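Zastusik shares full findings on gripper release fault, resumes table-setting work with Drirnunlow

Root cause traced to a worn trigger return spring and a software filter that hid it; fix and test records free to download

BRORNDEN, June - Zastusik, which builds hand-held grippers and the software that turns human demonstrations into robot training data, today published its complete report on the release fault that stopped its tableware project this spring. The company is also restarting the project with its partner Drirnunlow, and the team could not be happier to be back at the table.

The fault first showed up during a plate-handling session in Brornden. An operator let go of the trigger on one gripper and the finger stayed closed for a moment longer than it should have. The plate swung, struck the table edge and broke. A piece of it cut the operator's thumb. The cut was cleaned and covered on site, and the operator was back at work the next morning.

Zastusik stopped all sessions that same afternoon and asked Drirnunlow to do the same with the units it had on loan. Both teams then went back through everything they had recorded with that version of the gripper: 1585 demonstrations, covering plates, bowls, cups and folded cloths. They found the late release in 113 of them. Most were so short that the person holding the gripper had not noticed anything.

"I have been looking at trigger curves for six years and I would have told you I knew what a sticky one looks like," said Vibeke Zoëga, head of hardware safety at Zastusik. "I didn't know this one. Once we plotted the raw signal, there it was, a little shelf at the end of the release, over and over. I was upset that someone got hurt, and I was also thrilled that we could see it so clearly. You can fix a thing you can see."

What went wrong

The report describes two problems that met each other. The first was mechanical. The return spring behind the trigger was losing tension faster than its rating suggested, mainly in units used for long two-handed sessions where the trigger is held partly closed. With less tension, the trigger could rest against the inside of the housing on its way back.

The second was in software. A smoothing filter, added last year to clean up jitter in the finger position, also flattened the late release until it looked like a normal one. The automatic check that should have marked those sessions for review was reading the smoothed signal, so it passed them.

Heavy or slippery objects made the outcome worse. Deep dishes were the hardest case, as both hands have to let go together and a delay on one side tips the dish toward the other.

What has changed

All units now carry a stiffer spring made by Kárason, along with a wider clearance inside the housing. The release check reads the raw signal. If a finger opens late, the gripper buzzes and the session stops recording until the operator has put the object down and reset the unit. Springs are replaced on a fixed schedule based on trigger pulls, and the count is stored in the gripper itself.

There are changes for people, too. Operators wear cut-resistant gloves under the grips when handling anything breakable, and any operator can call off a session without giving a reason. That rule existed before, but the review found that newer staff had not been told about it. They have now!

The 113 affected demonstrations have been pulled from the training set and kept in a separate folder, labeled and open to outside researchers who study faults of this kind. Zoëga's team hopes people will dig into them - several of the clips show operators correcting for the delay without knowing it, and there is plenty to learn there.

Back to work

Before restarting, Zastusik ran the rebuilt grippers through 33 supervised sessions with no late releases. Drirnunlow repeated the tests with its own staff and reached the same result. Regular work began again this month, starting with the two-handed plate tasks that were under way when the fault appeared.

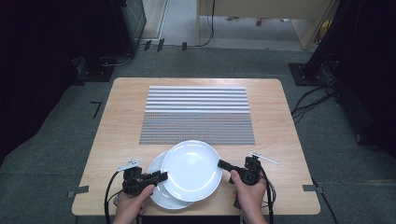

Two-handed plate handling with a pair of hand-held grippers, next to a striped woven placemat.

"The plates were the part everybody wanted to get back to," Zoëga said. "They're difficult and they're fun, and we owed it to the crew to make them safe first."

Zastusik will hold 5 open calls over the summer for labs and companies that use similar trigger-driven grippers. Each call will cover the spring measurements, the filter settings and the new check, with time for questions. Teams that have seen anything like a late release in their own equipment are warmly invited to bring their data along.

The full report, the test records and drawings of the revised trigger housing can be downloaded free of charge from the safety section of the Zastusik website.

Media contact
Zastusik press office, Brornden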